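Buying a Used Car: Notes for Week 5
Evening class, Baltport. Tutor: Sun-ja Nam

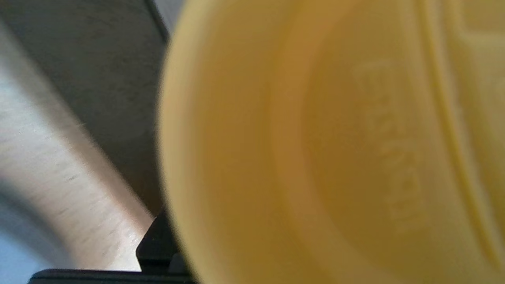

Before you go and look at anything

Hello again! These are the notes I promised last week, tidied up a bit (my handwriting on the board was dreadful, sorry). We got as far as adverts, so I'm starting with viewings.

Read the advert twice and write down what it leaves out. If there's no mention of service history, ring up and ask. I once drove 30 miles to see a Dralar hatchback and found the logbook was "at my brother's", so now I always ask about paperwork on the phone.

At the viewing

Ask the seller not to warm the engine up first. You want to hear it start from cold. Walk round the car in daylight and look along the doors, low down, for paint that doesn't quite match. Tyres next, all of them, and the spare if there is one. Then sit in the back as well as the front – people forget, and damp carpets are often worst behind the seats!

Dealer or private?

You'll usually pay more at a dealer, but you have more comeback if something goes wrong. We'll do your rights properly in May.

Paying

Don't hand over a deposit until you've seen the documents. If it's only 100 pounds to hold the car, you still want a receipt saying whether you get it back.

For next time

Find 2 adverts for the same model, one from a dealer and one private, and bring them on 15th April. Bustis has plenty of both if you're stuck. We'll compare prices in pairs, then start on finance, so bring a calculator or your phone.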